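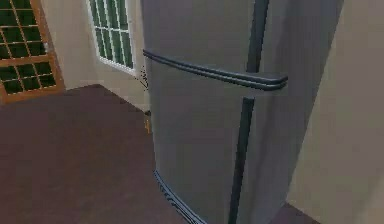

Silver fridge, dark gray handle along the bottom of the upper door.

Moving a fridge two and a half hours down the highway – lying down or standing up?

Last updated June 28, 2020

Posted by Justinas Navickas

We are leaving our apartment in Droklow for a rental house outside Trarbridge, and the house has no refrigerator. The listing said "kitchen ready for your personal touch," and I now understand the personal touch is all of the appliances. My sister-in-law is giving us her old fridge, top freezer, works fine, smells faintly of onion.

The truck I can borrow has a cap on the back, and the fridge is too tall to stand up under it. So it either goes on its side or I pay for a taller truck. The rental place wants 60 dollars a day for one with a lift gate, plus mileage, plus a cleaning deposit, plus something called a road readiness fee, which I assume covers the air in the tires.

My father says a fridge that has been laid down is a dead fridge. My neighbor says he has laid down every fridge he ever owned. My neighbor has owned a suspicious number of fridges, so I don't know which way to take that.

What I want to know:

- Can it ride on its side if I'm careful, and does it matter which side?
- How long do I wait before I plug it in? I have heard everything from ten minutes to two days.
- Do the doors come off, or do people just tape them?
- The new kitchen is up a half flight of steps with a turn at the top. Any advice other than "hire someone"?

We hand back the apartment keys at the end of the month so I don't have forever. Thanks in advance.

Posted by Fiorella Zanetti

I have moved the same refrigerator 3 times, once for love and twice for rent, so here goes.

Upright is better. If you can swing the taller truck, swing it. There is oil in the compressor, and when the fridge lies down the oil can wander off into the lines where it doesn't belong. Plug it in too soon and the compressor runs without enough of it. That is how your father's fridge died, I would bet, and he has been telling the story ever since.

But people lay them down all the time and most of them live. If you have to, look at the back first and find the two lines coming out of the compressor. One is skinnier than the other. The skinny one is the discharge line, and you want that one pointing up, so the oil doesn't run into the cooling side. On a lot of fridges that works out to laying it on the side opposite the hinges, but look at yours and don't go by me. Never on its back, and never on its front unless you hate the doors. Prop the top end up on something solid if the truck allows. Even a bit of a slope helps.

As for waiting: if it rode standing up, give it a few hours. If it rode on its side, stand it up and leave it at least as long as it was lying down, and for a long drive like yours I would let it sit a full day. Buy a bag of ice and a cooler and eat takeout. You were going to eat takeout anyway.

The day before the move, empty it, unplug it and leave the doors open with towels on the floor. There is always more frost in the freezer than you think, and it will find your socks. Take out every shelf and drawer and wrap them separately. I left one glass shelf in on my second move because it "seemed snug." I was picking pieces of it out of the vegetable drawer in Melis a year later.

Doors can stay on if the doorway is wide enough. Measure the narrowest doorway, then the fridge with handles, then measure again when you aren't in such a good mood. Tie them shut with a moving strap or a soft rope. Duct tape straight on a metallic finish leaves a gummy stripe that outlasts most marriages. If you've already done it, cooking oil on a rag will get the goo off, and go with the grain.

For the steps you want an appliance dolly, the kind with a strap and a ratchet, not the little two-wheeler from the garage. Strong person below, bossy person above. At the turn, stand it all the way up and rest before you pivot. I'm told some of the handles also come off with a small hex key, and that can get you just enough room.

For the onion, a bowl of baking soda and patience. Coffee grounds work too, but then you have a fridge that smells like coffee and onion.

Posted by gronico_hal

just lay it down, did mine from Gronico in an open trailer, rained the whole way, no problem. still running. makes a noise but it's always made a noise I think

Posted by Justinas Navickas

Thank you both. I went and found the two lines on the back, and the skinny one points exactly the way I don't want it to, given how the truck loads. So I'm renting the tall one, and I talked them down to waiving the road readiness fee by asking what it was.

The dolly is another 40 for the weekend. At this point the free refrigerator costs more than my first car's transmission, but my wife has already told her sister we love it.

Narrowest doorway is the back one, and it clears by a finger if the handles come off. I'll be looking for a hex key. Hal, I would get that noise looked at.

Contact us | Copyright Household Help Board | Back to top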